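Actualités > Vie en résidence > Rangement

Résidence Parnow, service de la vie quotidienne. Le service publie ce soir quelques consignes relatives au tri des tables communes et des entrées, applicables dès juillet à l'ensemble des logements du site de Suddale.

1/ Toute table est dégagée avant 20 heures. Les chargeurs et adaptateurs secteur sont regroupés à part, dans une boîte fermée. Le matériel de peinture (palettes, tubes, godets) rejoint son propre contenant.

2/ Les tournevis et autres outils à main ne restent pas parmi les fournitures de dessin. Ils sont remis dans la caisse du palier.

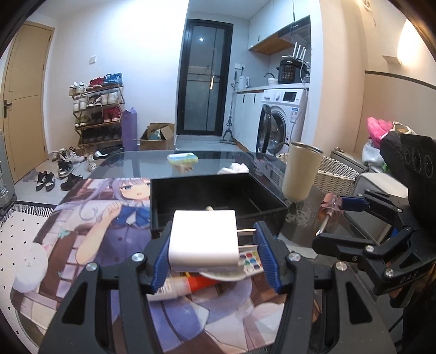
Les adaptateurs sans appareil doivent-ils être jetés ?
Ils sont conservés 9 semaines dans le bac du local Van Leeuwen, étiquetés au numéro du logement, puis déposés à la collecte des appareils électriques.

3/ Les éponges et mouchoirs usagés sont retirés en premier. Les tapis de bureau imprimés se nettoient à plat, avec un chiffon peu humide.

4/ Entrées : les chaussures portées chaque jour occupent le bas du meuble, les autres les niveaux supérieurs. Aucune paire ne demeure au sol devant la porte. Les tapis de yoga sont rangés roulés, debout.

5/ Les cartons ouverts sont vidés et pliés dans la semaine. Le linge en attente est placé dans un panier.

6/ Des boîtes de rangement Plirkurora sont disponibles à l'accueil, auprès de Myrtle Okafor, bureau 231. Une caution est demandée. Plus de 300 boîtes ont déjà été remises aux résidents.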